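When the Robot Holds the Cable
Small factories are writing their own rules for a job that the big standards describe only in part

2018-09-21

The rule book at Hovside is 30 pages long and it hangs from a hook beside the cell door. The first version, finished in May, had 81 pages. The people who work in the cell admitted that they had not read it to the end, and the company decided to begin again.

Hovside assembles control boxes for ventilation units. Most of the work in such a box is wiring, and wiring has stayed in human hands much longer than welding or painting. A steel bracket has the same shape every morning. A wire harness has a new shape each time somebody puts it down. For a robot this is a hard problem, and for the person who must write the safety and quality rules it is hard also, although for other reasons.

The international standards for industrial robots say a lot about fences, speeds, stopping and the forces on a human body. They say much less about how a machine should treat a soft part with a latch that can break. A company that wants to automate this work has to take the general documents and add its own pages. I visited two such companies this summer, and I read the rules of a third, Clurkden, which sent them to me with a few paragraphs painted over in black.

What struck me first was how similar they are. The three companies do not know each other, and still all of them write in the opening chapter that the robot shall hold the connector by its housing and never by the wires. All of them forbid the robot to pull on a bundle in order to straighten it. And all three demand that the operator be able to stop the cell from the place where the parts are loaded, without taking a step.

The differences begin with the table. Tamayo, which builds harnesses for farm vehicles, wants a plain surface under the parts, with nothing printed on it, and asks for the surface to be wiped at each change of shift. Clurkden permits fixtures with pins and channels, and the harness must be laid into them by hand. The engineers at Tamayo find this a strange kind of automation. If a person has to arrange each wire first, they told me, the person could as well push in the plug.

Their own method asks more from the gripper. The fingers come down open, and the rule says that they may close only after the camera at the wrist has found the body of the connector and the free space on both sides of it. With a harness that has branches, this is a serious condition. A black plug among black wires is not easy to find, and a loop of wire likes to lie exactly where a finger wants to go.
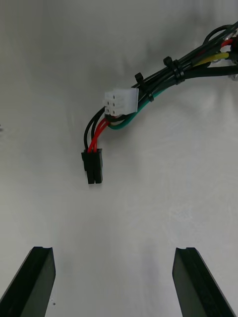
The question of cable ties

I did not expect to spend an afternoon on cable ties, but they have a chapter in every one of these documents. The head of a tie is small, hard and angular. A finger that closes on it by mistake will feel resistance, and a simple force sensor cannot say if this resistance comes from a connector or from a tie. Hovside therefore asks its suppliers to keep ties at a fixed distance from any connector the robot has to grip. Tamayo cannot ask this of its customers, so its rule is that the robot opens, moves back and looks again.

How many times may it look again? Here the written rules become interesting, for they show what a company is afraid of. Clurkden allows one more attempt and then calls the operator. Tamayo allows several, as long as the force stays under 20 newtons. Its software comes from Ditivow, a small integrator, and it writes each failed attempt into a log. In the first month this log had 322 entries. The management was worried by the number, but the operators were rather pleased, as earlier these failures had left no trace at all.

In my opinion the log is the best part of the Tamayo rules. A limit for force can be copied from another company in five minutes. A habit of reading the log takes longer, and Tamayo has put it in the schedule, at the start of the early shift, with the operators present.

Who may change a rule

At Hovside an operator can make a rule stricter on the spot, with a pen, and the engineer has to answer in writing before the next shift. To make a rule looser requires two signatures. The copy on the hook is full of such notes in blue ink. One of them says that the fingertips must be checked for sharp edges before each new batch. Another says only "latch side up, please," and has been signed by the engineer with the word "yes."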